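About Grullovau

Grullovau is a small automation company on the edge of Tenby. We design and build robot cells for jobs that involve fiddly, repeated handling: plugging, unplugging, sorting, fitting and testing. Most of our customers make or repair electrical goods, and most of them employ fewer than 50 people.

The company was started by Jong-dae Won and Sharon Kaijage, who had worked together on test equipment and wanted to do the same sort of work closer to home. They began with one rented unit and one arm. We now have two units side by side, with the workshop in one and the offices, stores and training room in the other.

Who does what

Jong-dae Won runs the workshop and is the person to ask about grippers, fixtures and anything with a motor in it. Sharon Kaijage looks after customers and contracts. Mal-soon Nam writes the control software. Eun-seong Sung handles machine vision and training, and Ji-hoon Hong deals with installation and repairs, so he is the one you are most likely to meet on your own site.

Our open day

Once a year, on a Saturday in October, we open the workshop to anyone who wants to come. It started as a morning for customers and their families. Schools then asked to join in, and last time we had 300 visitors between ten o'clock and four. Entry is free, parking is behind the second unit, and there is tea in the training room.

The demonstrations run on the same benches we use during the week. Visitors can stand at the rail for as long as they like and ask the engineer on duty what the arm is doing. The USB bench usually draws the longest queue.

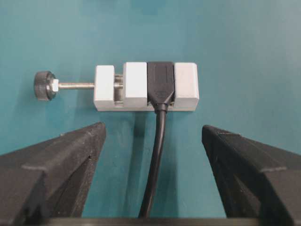
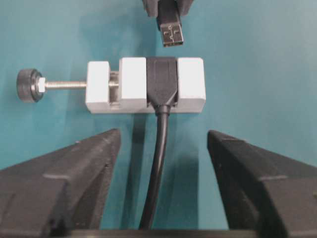 The USB bench, from the wrist camera

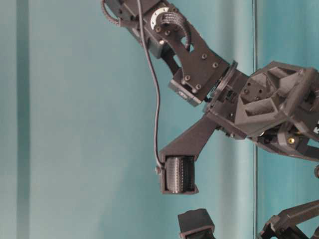
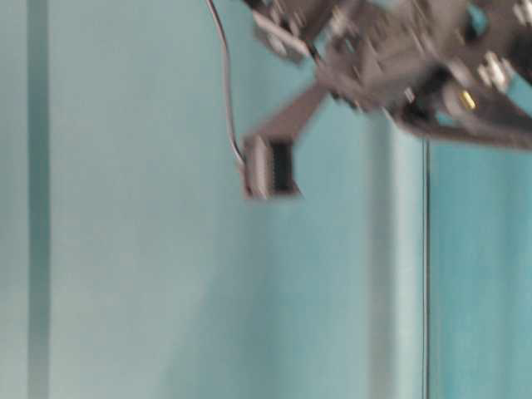 Connector work makes up the largest part of what we do, and customers often come to us with a cable or a plug that their staff are tired of fitting by hand. We begin by asking for samples, including the bad ones. A part that varies from batch to batch will cause more trouble than a part that is simply small, and we would like to know that before we quote. Next we decide how the part should be held. This need not be expensive: a small screw vise with the USB connector upright between its jaws, as on our open day bench, is enough to start trials, and the cable can be left to hang free at the front. If the trials go well we draw up a proper fixture. If they go badly we say so, and the customer pays for the trial days and nothing else.

A trial for one of our regular customers, Yang, ran to 3,000 insertions before either side was happy to sign off the design. That is more than we normally do, but their connector had a very tight fit and they had been let down before. The cell is now in use on their evening shift.

Nuvitz

Nuvitz is our own control software. Mal-soon wrote the first version for one customer and we have kept adding to it. It lets an operator teach a new position, change the speed and force limits, and look back through the wrist camera pictures when a part has been rejected. It does not need an internet connection. Customers receive updates for as long as they have a service agreement with us, and the manual is written in-house and printed on paper for those who want it.

Training and school visits

Every cell we sell comes with two days of training for the people who will use it. We prefer to have operators in the room as well as managers – they know where the parts get stuck.

We also take school groups during term time. Groups of up to 15 can be shown round in a morning, with time for each pupil to move an arm by hand under supervision. Eun-seong arranges these visits. Teachers should let her know in advance about any pupil who uses a wheelchair, as the door to the workshop has a step and we need to put the ramp out.

Visiting us

We are open from half past eight to five on weekdays. Please ring the bell at the first unit. Customers bringing samples can park at the front. For the open day, groups larger than six should book with Sharon so that we can spread people across the day, and children under 12 need to have an adult with them in the workshop.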